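Wunora completes first collection round for container handling

Vastari arm records 1186 demonstrations for the Himari learning system

February — Wunora has completed the first round of data collection for Himari, its learning system for handling small household containers. The round produced 1186 demonstrations across 20 task variants, all recorded on the Vastari arm at a fixed tabletop station.

Each demonstration covers one short task, such as placing a lid on a cup or taking it off again. An operator guides the arm through the motion while joint positions, gripper state and the views from the fixed cameras are logged against a common clock.

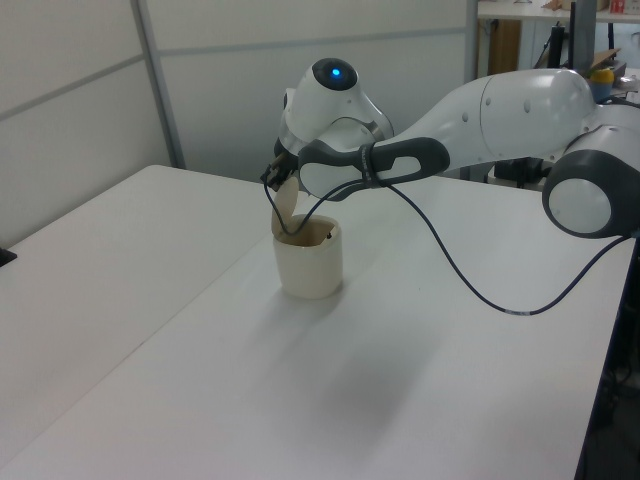 Lids were chosen as the opening task group for the small margin they leave in the last stage of the movement. A disc held at a slight angle can be brought level in several ways, and the operators were asked to vary their approach between attempts. Unsuccessful attempts were kept and labelled as such. They account for 404 of the recordings.

"A system that has only been shown tidy examples has little to go on when the lid catches on the rim," said Roel Jansen, head of data collection at Wunora. "We set no target for a clean run. We set a target for coverage."

The containers differ in shape and in the type of lid. Start positions were drawn from a printed list before each attempt, and the gripper was returned to an open position over the table between recordings.

Checking was carried out by Rallis, which replayed every recording and compared the operator's label with the logged gripper state. Where the two disagreed, the recording was passed to a second reviewer.

"Most disagreements concerned the moment of release," said Mudassar Satti, who led the checking work at Rallis. "We have since tightened the definition — release is now logged when both fingers are clear of the lid."

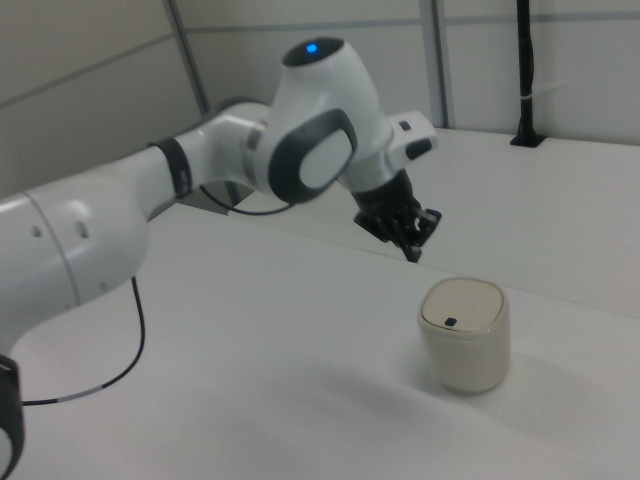 Next steps

Training on the first round is under way. Round 2 will add screw lids and will use the same station and logging format.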